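How Do Maps Tell You Where Something Is?

By Widad Nassar

A map is a drawing of a place seen from straight above. A small map of your street does not need much help. You can point at your house and say "there." A large map is harder. If a friend is holding another copy of the same map in another town, pointing does not work. You need a way to say where a thing is, using only words and numbers. Map makers solved this with a grid.

What is a grid?

A grid is a set of straight lines that cross each other. One set runs up and down the map. The other set runs from side to side. The spaces between the lines are called cells, or grid squares.

On many town maps, the columns have letters along the top and the rows have numbers down the side. To name a cell, you give the letter first and the number second. Cell C4 is where column C meets row 4. No other cell on the map has that name.

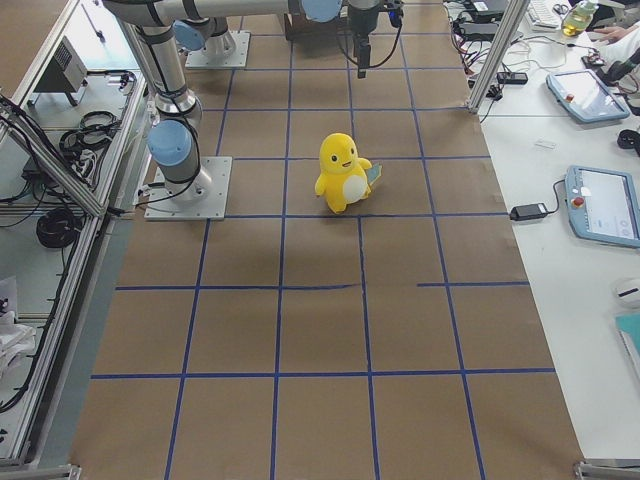 The name of a cell is called a grid reference. A grid reference does not tell you exactly where an object is. It tells you which cell to search. If each cell on the map stands for a piece of land 300 yards wide, the object could be anywhere inside that piece.

Getting closer

There are two ways to be more exact. The first is to draw smaller cells. This works, but a map with too many lines is hard to read.

The second way is to split the cell in your head. Imagine that each side of the cell is cut into ten equal parts. Count how many parts the object is from the left side. Then count how many parts it is from the bottom. Write down both numbers. An object in the very middle of a cell is five parts across and five parts up.

The order matters. The number going across comes first. The number going up comes second. If you swap them, you may end up in the wrong place.

An old map of Jakutano

The town of Jakutano has a paper map from 1706. It shows the river, the mill and the market, but it has no grid. Instead, the map maker wrote notes beside each building, such as "a short walk past the well." The well is gone now, so the note is no longer much use.

Karim Jaber, who studies old maps, placed a clear sheet with a grid over a copy of the map. He then listed every building by its cell. The list has 72 entries. The mill is in F2. The market covers parts of D5 and E5, so it has two references.

Why do the squares look different sizes?

On a flat map seen from above, all the cells should be the same size. Look at a grid from a low angle and this changes. The cells close to you look wide. The cells far away look narrow, and the lines seem to lean toward each other. This effect is called perspective. It also makes railroad tracks seem to meet in the distance. The cells themselves have not changed.

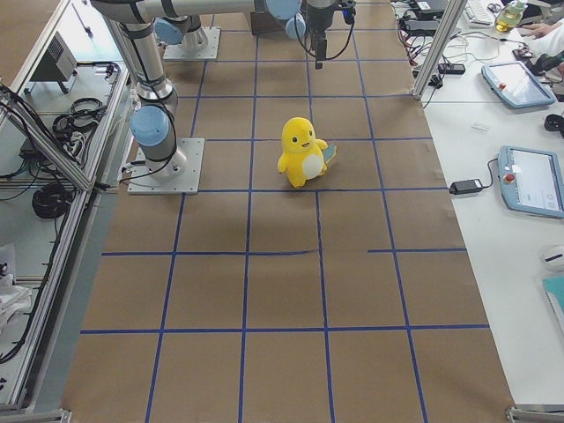

A yellow plush toy in one cell of a blue tape grid. The cells nearest the bottom look the widest.

Grids on the whole Earth

The Earth is round, so a flat grid does not fit it well. The Earth uses curved lines instead. Lines of latitude run east and west and tell you how far north or south you are. Lines of longitude run from the North Pole to the South Pole and tell you how far east or west you are. Both are measured in degrees. A place at 29 degrees north is 29 degrees above the equator, which is the line at zero.

Words to know

Cell: one space in a grid.
Column: a line of cells going up and down.
Row: a line of cells going from side to side.
Grid reference: the name of a cell.
Equator: the line of latitude at zero degrees.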